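Cleaning and storing mugs, cartons and drinks containers
Presenia Household Notes

Tannin, limescale and milk residue account for most of the marks found on mugs and on the surfaces they stand on. Each responds to a different treatment. Using the wrong one wastes time and can dull a glaze.

Tea and coffee stains

Tannin bonds to the fine crazing in a glaze and to any film of limescale already on it. Washing-up liquid removes the grease on top and leaves the stain. Make a paste of bicarbonate of soda with 3 parts powder to one part water, apply with a damp cloth and rub in small circles. Rinse and inspect under a good light. Repeat if the ring at the drinking line is still visible.

For heavy staining, dissolve a level tablespoon of soda crystals in hot water from the tap, fill the mug and leave it overnight. Wear gloves. Do not use soda crystals on aluminium or on gilded rims.

Chlorine bleach will whiten a stained mug quickly but it penetrates crazed glaze and is hard to rinse out. Avoid it on anything used for drinking.

Limescale

Limescale feels rough and looks chalky when the mug is dry. Treat with citric acid, one teaspoon to a mug of warm water, for 40 minutes. White vinegar works more slowly and smells. Never mix either with bleach.

Descale before tackling tannin if both are present. Stain held in the scale comes away with it and less scrubbing is needed.

Enamel

Enamel is glass fused to steel. It tolerates heat well and knocks badly. Once chipped, the exposed steel rusts from the edge of the chip inwards under the coating. A chip on the outside can be dried thoroughly and left. A mug chipped on the inside or on the rim should be retired to pens or seedlings.

Avoid wire wool, scouring powder and sudden changes of temperature. A plastic scraper lifts burnt-on sugar after a soak. Dry enamel by hand straight after washing, paying attention to the rolled rim and the point where the handle joins the body, as water sits in both.

Glazed stoneware and porcelain

Most modern glazes are dishwasher safe up to 70 degrees. The unglazed foot ring is the weak point. It takes up water, and if the mug goes into a closed cupboard damp it will smell within a day or two. Stand or hang such mugs in open air before putting them away.

Grey streaks inside a pale mug are usually metal deposited by spoons and are not scratches. A cream cleaner made for ceramic hobs takes them off. Use it sparingly.

Drying and storing

Mugs left upside down on a flat surface trap moist air. Any arrangement that lets air reach the inside is an improvement. The options in common use:

Draining rack. Quick and needs no thought. Takes up worktop.

Mug tree. Small footprint. Load opposite pegs in turn to keep the weight even. Check the base now and then for wobble, and tighten the screw underneath if there is one. Wooden posts should be wiped with a barely damp cloth and never soaked. A raised, furry grain can be taken back with fine abrasive paper and a thin coat of food-safe oil.

Wire rack. Easier to clean than wood. Look for rust at the welds, where the coating is thinnest. Touch up with enamel paint once the rust has been rubbed back to bright metal. Felt pads under the feet prevent scuffs on a painted or laminate top.

Shelf hooks. Use the screw-in type in solid timber only. Adhesive hooks are not suitable for a heavy mug over a hard floor.

Hang mugs by the handle only if the handle is sound. Test by tapping the body lightly with a knuckle. A clear note is good. A dull one suggests a crack, often at the upper join.

Milk and milk cartons

Rinse anything that has held milk in cold water first. Hot water sets the protein and makes it cling. Follow with warm water and washing-up liquid.

Milk spilt on wood should be blotted, wiped with cold water, then wiped again with a weak solution of bicarbonate of soda. Spills on fabric need the same cold rinse before an ordinary wash.

Empty cartons take up less room if the air is pressed out. Rinse, drain, flatten from the top and refit the cap. Check with the local collection whether caps should be left on, as practice varies.

A carton in use should be kept closed and on a shelf, not in the fridge door, where the temperature rises each time it is opened. Pour, close, return.

White table and worktops

Grey scuffs on a white top are generally transferred rubber or metal. Try in this order: damp microfibre cloth, washing-up liquid, cream cleaner, melamine sponge. The sponge is a fine abrasive and will leave a shiny patch on a matt finish if pressed hard. Work on a small area at the back first.

Pencil comes off with a clean white eraser. Ballpoint needs surgical spirit on cotton wool, dabbed from the outside of the mark inwards.
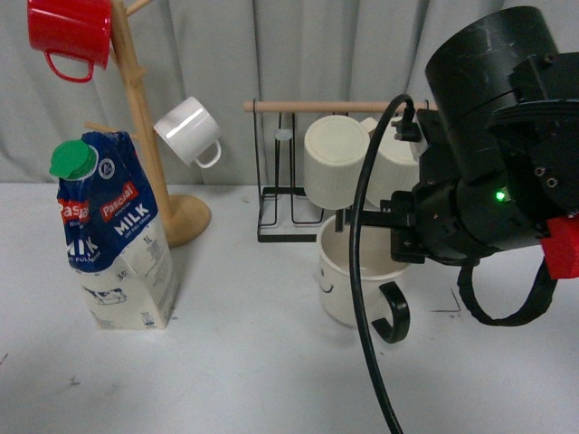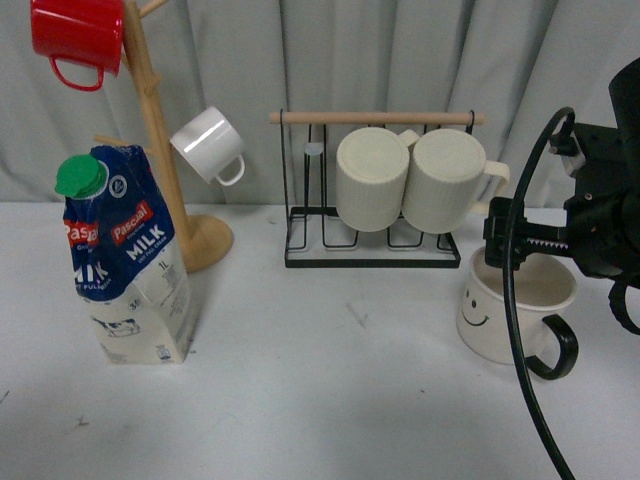
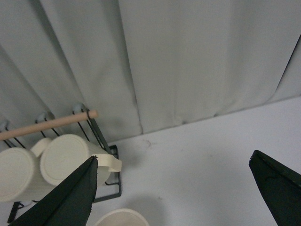
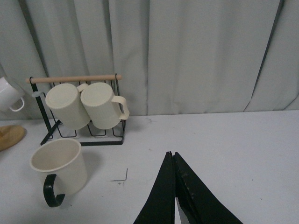 White tabletop with grey curtain behind, all four views.

Related notes
Descaling a kettle without taste
Iria shelf brackets: fixing to plasterboard
Removing candle wax from a tablecloth
Fonseca paste wax on bare timber
Which cloth for which surface
Jideritz hinges, adjusting a dropped door

Contact | Copyright Presenia Household Notes | Back to top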